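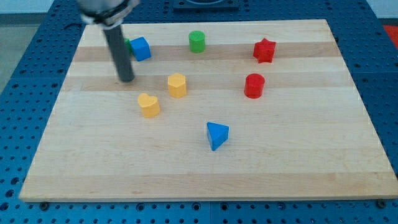 4. Planning the Purchase

Read this section before you ask Tundano or anyone else for a quote. The arm is the line everyone argues over, and it is seldom the one that wrecks the budget. Look at what a plain pushing task sits on: a perforated table, a maple board apparently fastened along its front edge, a set of colored blocks, and a rod on the arm in place of fingers. Each of those is a purchase, and sales sheets tend to leave most of them out.

4.1 Before you request a quote

1. Write down the task in one sentence. If it says "general purpose," start over.
2. Decide whether the task needs grasping. Pushing a heart or a star across a board can be done with a plain rod.
3. Measure the table you own. Check its hole spacing against the mounting plate drawing, in writing.
4. Ask for the price of the table, work surface, end tool and cabling on separate lines. "Included" is not a price.
5. Set aside $1,510 for mounting and fixtures. Grigore Văduva got by on $1,000 for the Vodstead bench and was back asking for more by June.

NOTE: Order spare blocks with the first set. Shipping on a single replacement can cost more than the block.

CAUTION: Do not accept a demo as proof of fit. Ask for 100 runs on your own parts, with failures listed. Domnica Costache asked three vendors for this and one agreed.

4.2 Before you sign

1. Get the lead time in weeks. Ours was quoted as 9.
2. Strike any support plan that starts on the ship date.
3. Keep the signed drawing with the purchase order.

For floor anchors and power, see Section 5.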